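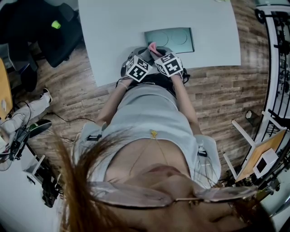
Getting home from Drulgate by coach: your questions

Last updated 11/19/23

I've been taking the Lenano night coach for years and I get the same emails every week, so I've put my answers in one place. I don't work for Lenano, I just use it a lot (too much, my back would say).

Where does it leave from now?

The lay-by opposite the old bus station in Drulgate. It moved in June when they dug up the forecourt, and the sign at the old stand still hasn't been taken down. Get there 30 minutes early if you've got a big case, as the hold fills up fast on Fridays.

Is the Kulach road safe at night?

I get asked this more than anything, usually after there's been a crash in the news. It's a single road with lorries on it and the bit past the quarry has no lights at all, so I won't tell you it's lovely. The Lenano coaches carry 2 drivers on the night run and they swap at Kulach. I've felt fine on it. I've felt a lot less fine in the shared minibuses, some of which go like the clappers!

Do the seats have belts?

On the newer coaches, yes, every seat. On the older ones only the front row and the middle of the back. Ask when you book and they'll tell you which one is running. Then please wear the thing, even when you're asleep.

What if we break down?

It happened to me once, just short of Zelenák. We all got off and stood well back behind the barrier, freezing, while the driver put the triangles out. The replacement took 40 minutes. Bring a coat on board with you, don't leave it in the hold.

Can I complain about a driver?

You can, and you should if he's speeding or on his phone. Note the time, the coach number (it's on a plate over the door) and where you were, then ring the Lenano office. They rang me back both times.

Do you know the fares?

They change too often for me to keep up, sorry. Try the ticket window at Drulgate, open till the last coach goes.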